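Garment Handling Work Package: Interim Report to the Manutthorpe Fund
Prepared by Estela Olivares, with trial data from Wayne Simard
Last updated: May

1. Position at the end of this period

The gripper comparison is complete for single garments on the two-arm cell. Two finger designs were tested: the Poltosetti finger, a wide block narrowing to a wedge tip, and the Kumport finger, a slimmer curved finger with a textured inner face. The logged total is 2442 grasp attempts. Of these, 196 were discarded after a timing fault in the left arm controller, which Harpreet Tremblay traced to a firmware setting and corrected on a Wednesday.

The test task is unchanged from the original proposal. Both arms take the near corners of a garment, lift the near edge together and carry it towards the back of the table. A fold is scored only when both corners are held throughout the lift.

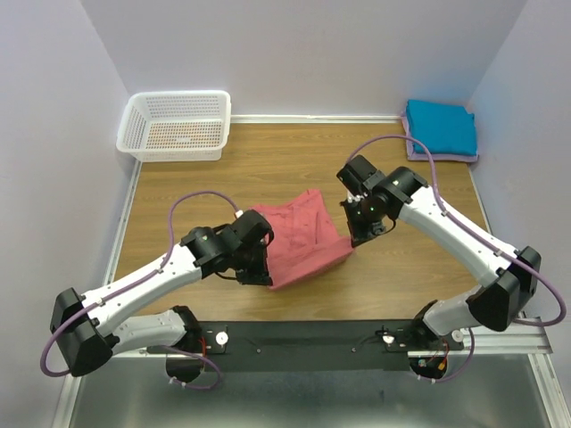
Why were two arms used when the comparison concerns fingers?
A single arm can hide a weak grip by dragging the cloth. With two arms pulling on one edge, a finger that holds poorly loses its corner early in the lift and the failure is logged at once.

2. Grasp results

Failures fall into two groups. In the first, the fingers close above the cloth and pick up nothing. In the second, the corner is taken but slips during the lift. The second group accounts for 316 of the failures and is the more costly, as the garment has to be laid out again before the next attempt.

Cloth lying fully flat remains the hardest case for both designs. The closing height was lowered in 11 small steps until contact with the table was detected reliably, and the final value has been fixed for all later runs. Finger opening at approach was also reduced, as a wide opening tended to gather too much material and leave a thick bunch in the grip.
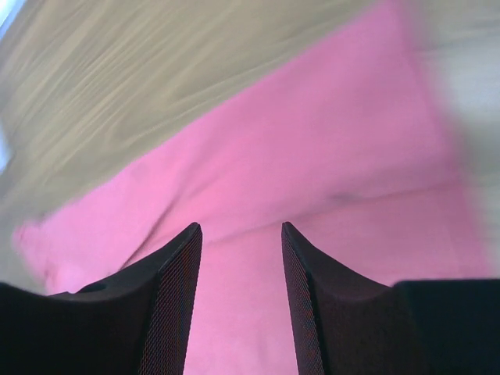 Approach speed was the other variable examined. At the higher setting the wrist camera returned blurred views of the cloth, and the corner estimate moved between successive readings. Harvey Nguyen now has the arm slow down over the last part of the approach and takes the estimate there. This lengthens the cycle slightly. We consider the cost acceptable and ask that the cycle time target be read with this change in mind.

3. Hems and seams

Hemmed corners behave differently from plain cloth. The extra thickness gives the fingers more to hold, but the stitching can prevent the tips from closing squarely, and the grip then depends on a small area of contact. Grip force was therefore set separately for hemmed edges.
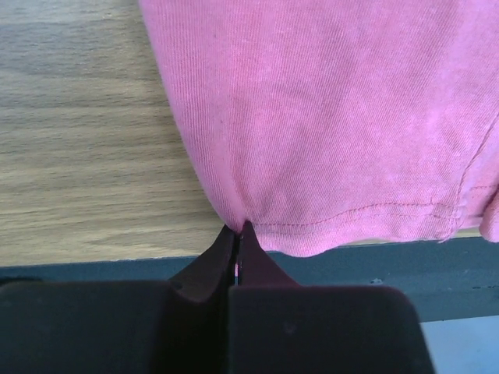 The separate force setting will be kept for the next stage. It requires the software to know which edge it is approaching, and at present the operator enters this by hand. Jericho Sarmiento is preparing a classifier from the wrist camera recordings. No result is claimed for it in this report.

4. Spending and remaining work

Spending is within the agreed budget except for cable replacement, which was underestimated. The difference has been met from the travel line. The spare controller ordered from Wanigasekara has not been delivered, and the controller comparison is accordingly moved to the next period. No extension to the end date is requested.

Outstanding items are the controller comparison, a repeat of the slip trials on heavier knitwear, and a wear inspection of both finger sets.

Related reports
Garment Handling Work Package: Inception Report
Wrist Camera Mounting and Calibration Note
Left Arm Controller Timing Fault: Summary
Finger Wear Inspection Procedure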